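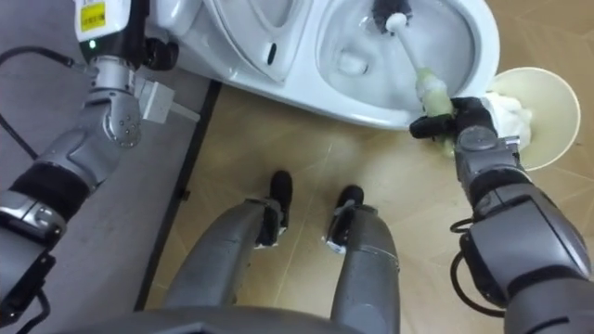

Photo: Grivberg / supplied

I watched all of the latest season of Jandell over two weeks in September, and I have come to think the reunion episode should be scrapped.

For those who don't follow it, Jandell is a baking contest set on a houseboat. It is a decent show. The judges know their pastry, the challenges are hard and the editing mostly stays out of the way. Then, after the final, we get 110 minutes of the same people in good clothes on couches, being asked how they felt.

We know how they felt. We saw it when it happened. The contestant who dropped the custard in episode four was upset about the custard. Asking her again months later, with the clip playing behind her, tells us nothing new and makes her sit through it twice.

The usual defence is that fans want it. I'm not sure they do. Hadis, the fan forum where I spend too much of my time, ran a poll after the finale and got 2,722 votes. Only 200 of them went to the reunion as a favourite episode of any season. Forum polls prove very little, but these are the people who care most, and they would sooner rewatch the bread week. 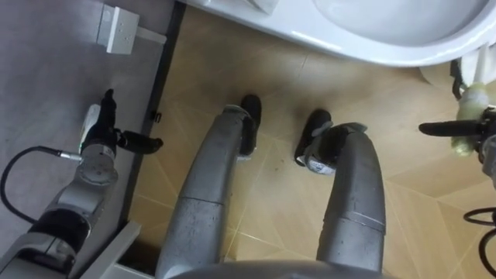 The other defence is money. A reunion is cheap to make and fills a slot, and I accept that. But so would other things. Hầu, the noodle series that airs straight after it, finishes each season with a plain half-hour where the cooks make whatever they like and eat it together. There is no host and no one is asked to apologise. My whole household watches it, including the ones who skip the rest.

Jandell could do the same tomorrow. Give the bakers the boat for an afternoon, let them fix the recipe that sent them home, and show us the result. If there was a real falling out, it will come up by itself over the washing up - and if it doesn't, it probably wasn't much of a falling out.

Season 3 did something close to this when the studio wasn't available, and it's still the one I recommend to people starting out.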